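The Retgate open studios listing is kept here as plain text, one file per artist, plus the script that turns them into the printed trail leaflet and the web page. Imke Eichhorn looks after the artist files and Jacinto Magaña looks after the script.

## What is in the folder

- `artists/` has one Markdown file for each person or group showing work. There are 40 at present.
- `venues.csv` lists the places they show in, 26 in all. Several venues are shared.
- `works.csv` is the long one, with 3,808 rows. It covers every piece listed since the trail began.
- `build.py` makes the leaflet and the page.

## Fields in works.csv

| Field | Notes |
|---|---|
| `title` | As the artist writes it, capitals and all |
| `artist_id` | Matches the file name in `artists/` |
| `medium` | Free text, so "oil", "Oil" and "oil on board" all turn up |
| `year_made` | Blank in the older rows more often than not |
| `venue_id` | Where it was shown first |
| `photo_ok` | `y`, `n` or blank. Treat blank as `n` |

Only 1,870 rows have a `photo_ok` value of `y`. Please don't put a picture of anything else on the web page, even if the artist has it on their own site.

## Venue names

The old print works is listed as Dreßler, with the ß. The leaflet typeface has the letter, but some spreadsheet programs save the file in the wrong encoding and spoil it. Save as UTF-8 and check that row before you send anything to Imke. Pamton is two venues, upstairs and down, with separate opening hours.

## Notes on medium

Hedvig Vik's tapestries are under "textile", and her drawings for them are under "drawing" with the same title. They aren't duplicates. Eldana Tsegaye's pieces made for a particular room go under "installation", with the room named in the title field.

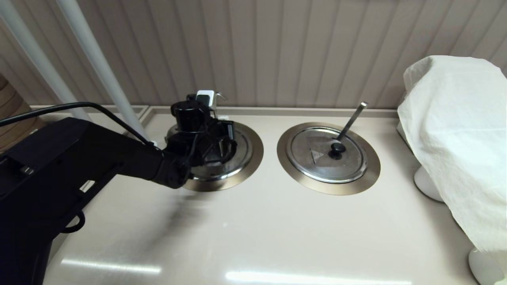 Venue files have a `surfaces` line, which artists read before they decide what to bring. Put down the colour and anything that breaks up the flat area. A pale beige countertop with a round well set into it, the rim wide and bronze-toned, should be written up in those words, as "counter" alone has sent people along with plinths that wouldn't stand level. Nele Hamann has the tape measure for sizes.

## Building

Run `python build.py leaflet` or `python build.py web`. The leaflet needs the map file from Zeltow, which is too big to keep here, so ask Jacinto for it. Changes that reach Imke by Thursday go into the next proof.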